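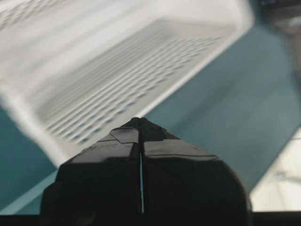
The caption filter on our royals gallery still swaps the Duchess of Drurkness with her late mother-in-law, and has done so since the Vestetti update in May. Every photo of the younger duchess from the christening onwards now credits her to the elder, who had been in the family vault for years by then and would have had trouble holding the baby. The filter is meant to catch anyone captioned after their own funeral. At present it has the retaining power of a white plastic basket with slots in it, and the readers are scooping up what falls through and emailing it to me.

**Status:** Open (again)
**Component:** Vestetti gallery, people tags
**Priority:** I put High. The form changed it to Cosmetic.

**Steps to reproduce**

1. Open any gallery tagged "Drurkness, Duchess of".
2. Sort by newest.
3. Admire the late duchess at a garden party in a colour she reportedly loathed.

**Expected:** the living duchess.
**Actual:** see step 3.

**Tried so far**

- Cleared the cache. No change.
- Cleared the other cache, which I learnt about from the first reply on this ticket. No change.
- Retagged one photo by hand. It held until 3 pm, when the Gusow sync ran and changed it back.
- Retagged it again with the sync paused. It held, but the whole site stopped updating and we missed the engagement.

The export lists 2,303 affected captions. I've corrected 800 in a spreadsheet and would like some assurance that they won't be overwritten before I do the rest, as I have a finite supply of tea.

I suspect the title is being used as the key instead of the person. That would also explain the Schmieder cousins, where the heir has inherited his uncle's title, his uncle's portrait and his uncle's divorce.
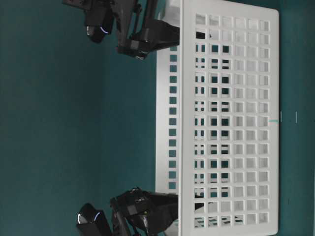
Pascal Engelhardt replied that the title is indeed the key, that this was a deliberate choice, and that the sync treats anyone holding the same title as a duplicate and keeps the older record. He asked me to add a person ID to each entry and leave the title field blank until version 2 of the connector goes out. He also wanted to know whether the family was likely to hand on any more titles in the meantime.

I've said I'll ask them.

**Update:** Person IDs added for both duchesses, title field blank. The 3 pm sync ran and left them alone. The living duchess is back at her garden party, captioned simply as "of Drurkness". Leaving the ticket open for the Schmieders. Please don't merge it with the tiara one.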